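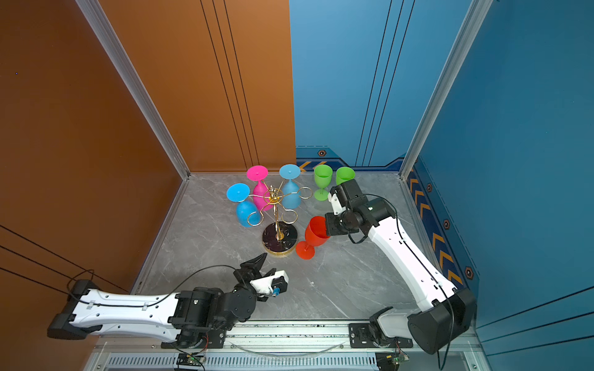 Sourdough starter gone flat – do I bin it or keep feeding?

Forum: Home Baking > Bread and Dough
13 replies

plumjam_and_toast wrote:
Hello all, long-time reader and finally brave enough to post. My starter was going beautifully all through spring and then December arrived, we went away to my sister's, and I left it in the back of the fridge with a good feed and a kiss goodnight. Came home to a layer of grey liquid on top and a smell like nail polish remover. I poured the liquid off, fed it equal flour and water, and it's sat on the bench since with hardly a bubble to its name. That was 3 days ago. My youngest, who won't eat anything with a visible seed in it, will eat this bread by the half loaf, so there's a fair bit riding on it at my place. Do I keep going or start again from scratch? I use Lerkitz white bread flour, if that makes any difference, and plain tap water.

gumleaf_kitchen wrote:
Oh, don't you dare bin it! The grey liquid is only hooch, it means the poor thing was hungry, and the nail polish smell is the same story. I've brought one back from much worse after a long winter of neglect (mine, not the starter's). Take a small spoonful, put it in a clean jar, and give it five times its weight in flour and the same again in water. Toss the rest or make pancakes with it once it smells friendlier. Do that morning and night and be patient with it.

Oatcake wrote:
I'm going to politely disagree with gumleaf on the big feeds. When a starter is sluggish you can water down what little life is in it, and then you've got a jar of wet flour that sits there doing nothing for a day. I'd go one part each of starter, flour and water until you see it rise and fall, and only then get more generous. Swap some of the white for wholemeal rye too. It loves rye, mine practically climbs out of the jar for it.

gumleaf_kitchen wrote:
Fair enough, we've had this one out before, haven't we! I find the small feeds leave too much of the old acid behind and that's what holds it back. But I'm with you all the way on the rye.

plumjam_and_toast wrote:
Thank you both, you're very kind. I might split it into two jars and try one each way, and then nobody's feelings are hurt. Does the water matter? Ours tastes a bit like the local pool some weeks.
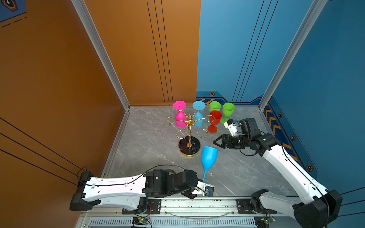 Re: Starter gone flat – water, flour and warm spots

crumbs_on_the_couch wrote:
I let my tap water stand in an open jug overnight and have done for years, mostly out of habit. My neighbour uses hers straight from the tap and her bread is better than mine, so take that as you will. Temperature is the thing I'd look at first. Is your bench cold? If you've got the air con going all day, the starter will be feeling it as much as you are. Mine lives in the oven with only the light on, and there's a sticky note on the knob after one very sad Sunday when I preheated for a roast without looking.

Oatcake wrote:
The sticky note is essential. Ask me how I know.

brine_and_barley wrote:
Jumping in on the flour. I've used Lerkitz for scones and it's lovely, but for starters I've had better luck with the Pemurska stoneground. It's dearer and I only use it for feeding, with the cheaper one in the dough itself. My kids can't taste the difference and neither can I, if you pin me down. One bag keeps me going for 8 weeks or so if I'm not silly with it.

crumbs_on_the_couch wrote:
I don't think you need fancy flour for it, brine. People kept these things alive for centuries on whatever was in the sack. But if it makes you happy, go for your life.

plumjam_and_toast wrote:
Update for anyone following along! Two jars, both with a bit of rye, both in the oven with the light on and a very large sticky note. The small-feed jar doubled first, overnight, and smells like yoghurt. The big-feed jar was a day behind but it's caught up and has the nicer bubbles, so I'm afraid you're both going to claim it. I baked from the first one and it was a touch flat, good flavour though, and the seed inspector had three slices with butter.

Oatcake wrote:
Claiming it.

gumleaf_kitchen wrote:
Nicer bubbles, I heard! So pleased for you, love. Once it's steady, dry a spoonful on baking paper and keep the flakes in the pantry, then you've got a spare for the next time you go away.

brine_and_barley wrote:
How long do the flakes keep? I've got some in an old jam jar and no date on the lid.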